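Abelardo Quezada: The Elleo Nights
Box set with book and seven CDs
Publisher: Zonusico
Language of the recordings: Spanish, with English text in the book
Edition: 1,000 copies, numbered by hand
Availability: in stock

Abelardo Quezada told stories on a stage for most of his life, and very little of it was recorded well. He did not like microphones near the audience, and he did not like to repeat a story for a studio. The Elleo Nights collects 23 performances from the small theater Elleo, where the sound technician Ignacio Jara was permitted to keep the tape running. Most of them were never sold before in any form.

The set is made for people who already know the old single record and want to hear the longer stories complete. It is also a good place to begin, if you have patience for a comedian who needs a long time to arrive at the funny part. Quezada could speak of his mother's kitchen until the whole room was quiet, and then say one word and wait.

The stories are in the order in which he told them. We have not cut the coughs, the late arrivals or the evening when the piano upstairs did not stop. In two places the tape was changed during a story, and there you will hear a short silence.
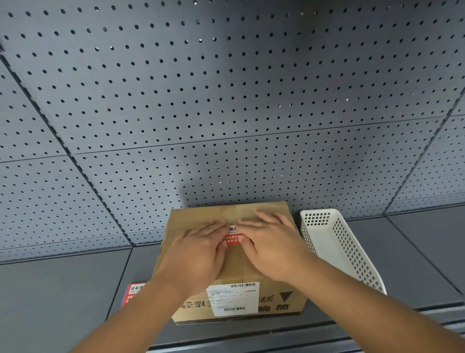 A closed carton on the metal shelf

What you will find in the set

The seven discs, each in its own card sleeve
The book The Man Who Waited, a life of Quezada by Eleni Kos
A folded poster for the last season at the Elleo
A sheet with the titles of the stories in Spanish and English

About the book

Eleni Kos began her biography with the family letters, and the early chapters are the strongest. She writes about the years when Quezada sold shoes in the daytime, and about the first manager, who asked him to sing. The quarrel with his stage partner Leandro Aravena has a chapter of its own. Both men gave their version in interviews, and she prints the two versions one after the other without choosing. The reader can decide.

The middle part is slower, with many names of theaters and tours. We asked her to make it shorter and she preferred to leave it. The last chapter follows one ordinary evening at the Elleo, from the walk to the theater until the lights were put out, and for us it is the best thing written on him.

The book has a soft cover and sewn pages, so it stays open on a table. The photographs are black and white. The notes at the end give the source of every quotation, also of the sentences that are often printed under his name and that he probably took from somebody else.

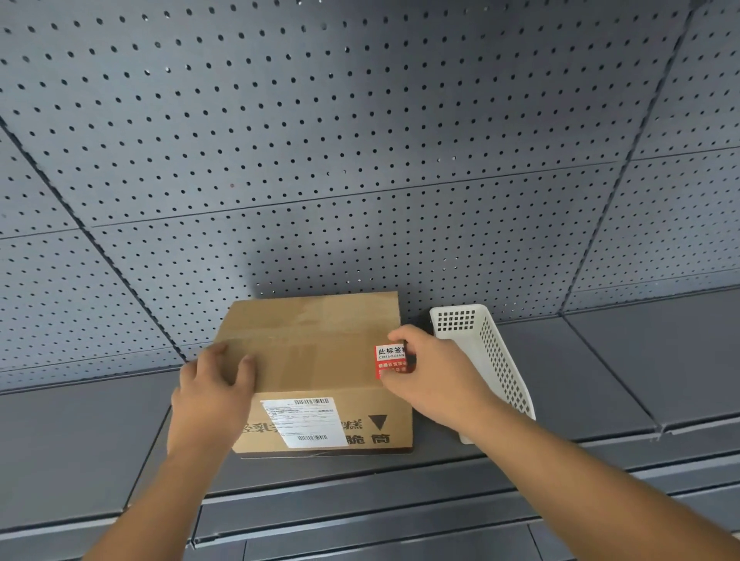

Telma Zapata wrote to us that she bought the set for her father and then kept it for herself. She finds the fourth disc the finest, above all the story of the borrowed suit, but she would like to have the full words of the stories in English and not only a summary. The sound of the first disc is thin, she adds, and one must turn it up.

She is right about the first disc. Those tapes were the oldest, and Ignacio Jara decided to clean them as little as possible. When the hiss was taken away, the laughter of the audience lost its warmth, so he left it. From the second disc on, the sound is much fuller.

Sound and playing

The discs play in every ordinary CD player. There is no download code in the set. The recordings are in mono, as they were made. Each story has its own track, and the applause after it belongs to the same track, so you can go from one story to the next without losing anything.

Some stories contain strong language, and one of them, The Priest's Dog, made trouble for him in his own town. We do not recommend the set for young children.

Ordering and delivery

Orders that reach us until 30th November are sent in time for the holidays to all countries on our list. After this day we still send every order, but we cannot promise the time of arrival. The poster is not sold separately. If a disc arrives damaged, write to us with the number of your copy and we will replace the disc — you do not need to send back the whole set. 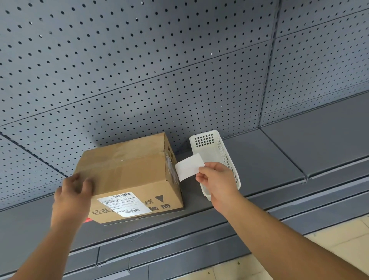
Can I buy the book without the discs?

From March the book will be sold alone, with the same text and a different cover. The poster and the title sheet will stay with the box set only.

Also from Zonusico

Quezada at the Tapia, one CD, a late performance with a very noisy public
Pliston, stories for two voices, with Leandro Aravena
Letters to a Manager, selected by Eleni Kos, soft cover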